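Kostura Hand-Held Gripper Kit: Pre-Use Safety and Inspection Checklist
With comments from the trial bench, Drencombe workshop

Thank you for taking the time to go through this before you pick anything up. I know a checklist is nobody's favorite reading, but we have the Kostura pair on trial through February, and the notes we gather now are what we will lean on when we decide whether to keep it (and what to ask Dosex, the supplier, to put right first). Please mark each line OK, WATCH or FIX, and do write something in the comments, even if it's only a few words.

Section A. Finger blocks

A1. Finger blocks seated firmly, no wobble by hand: OK
Comment: Both pairs feel nice and snug. I gave each one a good wiggle with the handle braced against my knee.

A2. Ridges and upper faces free of heavy wear: WATCH
Comment: There is scuffing along the ridges, and the right finger in the close view has some chipping near its tip. I would like us to look again after 40 more grips and compare with this page.

A3. Edges free of loose or frayed material: FIX
Comment: Each finger has a small ragged bit at the lower inner corner of the tip. Please trim these with the flush cutters, and don't pull at them, as we don't want a small tear turning into a big one.

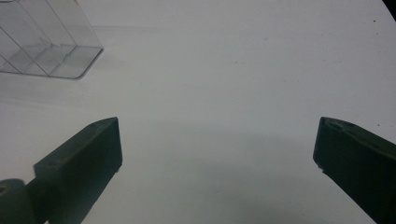 Items A2 and A3: fingers held wide apart, wear along the ridges and ragged bits at the tips.

A4. Fingers open and close through full travel without sticking: OK
Comment: Smooth all the way on both tools. I did this 5 times on each side, slowly, and then let go to be sure they came back on their own.

Section B. Work surface

B1. Surface cover flat: OK
Comment: We like the white cover very much, and dark tools are wonderfully easy to see against it.

B2. Surface clean: WATCH
Comment: A few specks and faint smudges on the white. They're harmless, I'm sure, but the Yap software guide asks for a clean background, so a wipe with a damp cloth at the start of each session would be a kindness to whoever reviews the recordings.

B3. Test items sound, with no sharp edges: OK
Comment: I ran a fingertip around the rim of the clear plastic container and found nothing that would catch. Clear plastic does get scratched in time, so please keep checking it.

Section C. Handles, cables and operator position

C1. Top plates secure on both tools: OK
Comment: The gray triangular plates are tight. Please don't carry the tool by its plate, however handy it looks!

C2. Cables clear of fingers and test items: OK
Comment: The left cable loops out to the side and the right one follows the forearm, and I found both arrangements comfortable. Do leave enough slack to reach the far side of the table. 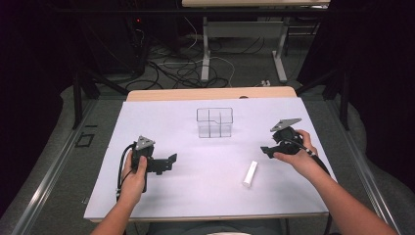 Item C2: both grippers in hand over the table, with the cables to the outside.

C3. Forearms bare or sleeves rolled: OK
Comment: Loose cuffs and gripper fingers are poor company. Watches and bracelets off too, please.

C4. Floor cables tidy and out of walking routes: FIX
Comment: The black and white cables under and around the second table are in a real tangle. Bundle them and tape them down before we invite visitors in.

Section D. Wrap-up

D1. Break taken after 40 minutes of continuous use: OK
Comment: The handles are pleasant, but wrists do get tired, and I felt it by the end of the morning.

D2. Tools returned to their case, fingers closed: OK

Overall result: usable with care. Items A3 and C4 to be closed before the next session, A2 and B2 to be looked at again at the next inspection.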